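Speaker notes – the kitchen sink talk, Skerkbridge, evening slot in July

Mic check, water on the lectern, clicker in left hand. Don't start until the people at the back have found chairs.

Hello everyone, thanks for coming out on a warm evening to hear a woman talk about washing up. I'm going to talk for a bit, then Paula Grecu is going to take over for the part on storage, and then we'll have a proper chat over tea. If you can't hear me, wave.

So let's start at the sink. Two basins, a rack down inside the smaller one, and a dishwasher drawer open just to the right.

(Click through slowly, let people look.)
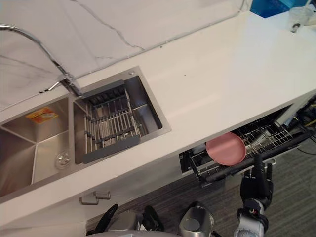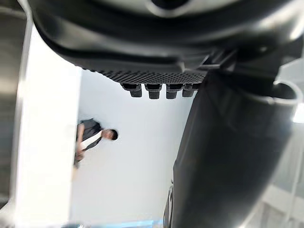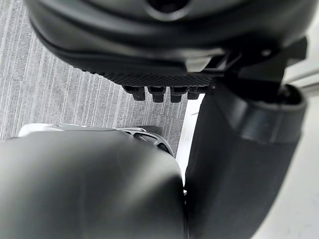
Right. My big argument tonight is that the bit of kitchen between the tap and the dishwasher is the hardest working bit of the whole house, and we plan it last. We'll spend months on the cooker! I did. I had a folder for the cooker. Then I stood in the showroom at the end of a long afternoon and chose my sink in the time it takes to eat a biscuit, and I've lived with it ever since.

Ask for hands up here: who has one basin, who has two? Wait for the laugh from whoever has a washing-up bowl inside their basin, there's always one and it used to be me.

I want to stick up for the double basin. People say it's old-fashioned, or that you can't get a roasting tin in it, and if both halves are the same size I agree with them. But one big and one small is lovely. The big one is for the mess. The small one is for anything on its way out of the mess – rinsed glasses, the good knife, a colander of peas. My mother did this with a plastic tub on the side and a tea towel under it, and she'd have given anything for a second plughole.

Now the rack. I'm a recent convert to the kind that sits in the basin, the adjustable sort that slides out to fit. For years I had a great big one on the worktop, a Jakiten, two tiers, with a tray underneath that I'm ashamed to say I cleaned only when it started to smell. (Pause. They will groan.) When it finally went rusty I didn't replace it, and I got back a stretch of worktop I'd forgotten I owned. The drips go down the plughole where they belong. You do have to put things away more often, I admit, because it fills up after one decent lunch.

If anyone asks about price: mine was 17 pounds from Masri, on the high street, next to the shoe repair place. They may have gone up. Don't get drawn into the brand question, it took up half the session last time.

Next, the dishwasher. Bit of a sermon coming. The best place for it is right beside the sink, and the second best place is on the other side of the sink. Anywhere else and you're carrying wet plates across the floor. I lived for years in a flat where it was opposite, behind you as you stood at the tap, and with the door down you couldn't get past to the fridge. My husband and I had our worst arguments in that gap. I mean it, we could have been divorced by a dishwasher door.

And which side? If you're right-handed you probably scrape with your right and hold with your left, so you'd think the machine should go on the left. I thought so too. Then I tried it in my sister's kitchen over a whole Christmas and I kept crossing my arms over. So my advice is to borrow someone's kitchen and do their dishes. You'll be very popular and you'll know by the second course.

(Sip of water. Check the clock – should be no more than a third of the way through.)

Loading. I know, I know. Everyone in this room thinks they do it right. I'm going to give you my rules and you can shout at me afterwards.

Plates all face the same way, towards the spray. Bowls get tipped, never flat. Big spoons lie down on top. Nothing wooden goes in, ever, and that includes the salad servers your aunt brought back from holiday. Scrape, don't rinse. I was brought up to rinse everything till it was practically clean before it went in, and it's taken me a long time to stop my hand going to the tap.

Tell the Bika story here. Short version: Bika was the café where I worked as a student, and the owner, who was 81 and had never owned a machine, used to come behind me and unload everything I'd loaded so she could do it by hand. She was faster than the machine. She could also carry more saucers up one arm than I've ever seen since. Do the arm.

Don't do the long version, with the bus.

Surfaces next, quickly. Marble behind a sink looks gorgeous, and if it's the real stone you do have to wipe it. Tomato, lemon, red wine, all of it leaves a mark if you go to bed on it. A soft cloth and a drop of washing-up liquid is all I'd use. Keep vinegar well away, however many videos tell you otherwise. For the steel, go along the grain and dry it off with an old tea towel afterwards. It's the drying that gets rid of the spots.

Same goes for the long seam at the back where the worktop meets the wall. Old toothbrush, once a week, with the radio on.

Then hand over to Paula. Remind her the clicker sticks on the forward button and needs a firm press. Her first slide is the cupboard under the sink, so I'll ask everybody to think about what's at the very back of theirs while she gets set up. Mine has a tin of silver polish and a bag of bags.

Tea is through the double doors, and the cups need to come back to the hatch by half past nine.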